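July, afternoon session. Door task, perception side.

Continued with the handle detector in the Grarkari office scene. The old version was choosing the handle from one depth image only, and when the door stands at an angle the estimated lever axis turned too much towards the wall. I changed it so the door plane is fitted first, then the handle points are taken as what remains in front of the plane. The plane fit uses 400 iterations. With 60 it was faster but the result jumped between runs, so I put it back.

Second change: the planner now receives the door leaf as a moving obstacle with a hinge, and no more as a fixed box. Before this, every path through the opening was refused at once. The message in the log was only "no valid goal", which cost me the whole morning.

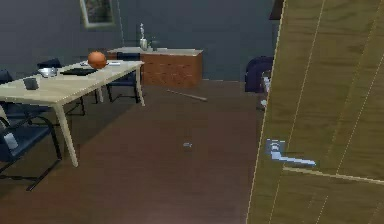

Office scene in the simulator, door slightly open, lever handle in view.

The wood texture of the door has thin pale diagonal lines, and the edge-based method we took from Khasawneh likes them too much. I switched it off for this scene. It should stay available for the Trarkville doors, please do not delete the code.

Still open:

- the stick on the floor near the sideboard is missing from the costmap, height filter is probably too high
- chair behind the door edge: keep it as unknown space until the leaf has moved
- repeat with 10 different seeds, same start pose

Config is saved in the branch `proltonside-door`. I did not merge yet.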